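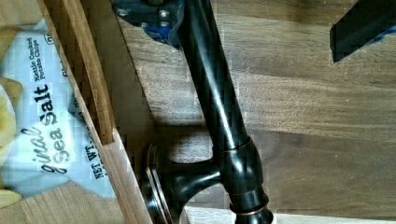
Fig. 4. The Prirneo tap in dark bronze, laid out on the worktop.

Section 3: Fitting the tap

Right, you've got the worktop oiled and left overnight (if you haven't, go back to section 2 and do that first, I'll wait). This part took me a morning the first time and well under an hour the second, so don't panic if you're slow.

I fitted the Prirneo, which is sold as a set with the round base plate. The Tornora tap goes in much the same way, but its fixing nut is a different size and you'll need the longer box spanner.

What you need
Box spanner, 13 mm
Adjustable spanner
Two flexible hoses
Tube of Prultex clear sealant
Old towel, torch, washing-up bowl

CAUTION: Turn the water off at the stopcock and open the old tap until it runs dry. Do this before you touch a single nut, please!

1. Spread the towel over the wood and lay the new tap on it. Bronze finishes mark easily, and so does a freshly oiled worktop.

2. Have a good look over the finish in daylight. You may see a thin copper-coloured ring low down on the body, where it swells out into the collar. I can't tell you for certain whether that's meant as decoration or whether it's wear, so if it bothers you, ask the shop before fitting. Mansour won't take a tap back once the sealant's on it.

3. Screw both hoses into the base by hand, then give each one a quarter turn with the spanner. No more than that - I split a washer by being keen.

4. Check that the round base plate sits level and that its rubber seal is in the groove all the way round.

5. Run a thin bead of Prultex around the hole in the worktop. Cut wood drinks up water, so do the inside edge of the hole as well.

6. Feed the hoses down through the hole and lower the tap into place. Turn the spout so it points at the middle of the sink.

7. Now the horrible bit. Get under the sink with the torch, slide the washer up and tighten the nut with the box spanner. If you've got a helper, ask them to hold the spout straight.

8. Join the hoses to the supply pipes, hot on the left.

9. Wipe off any sealant that's squeezed out, and leave it alone for 19 hours.

NOTE: Don't use vinegar or cream cleaner on the bronze. A soft damp cloth does it, and dry it afterwards or you'll get spots.

10. Put the bowl under the joints, open the stopcock slowly and feel each one with a dry finger. Any drips, see section 6.

Section last changed Wed 8 April.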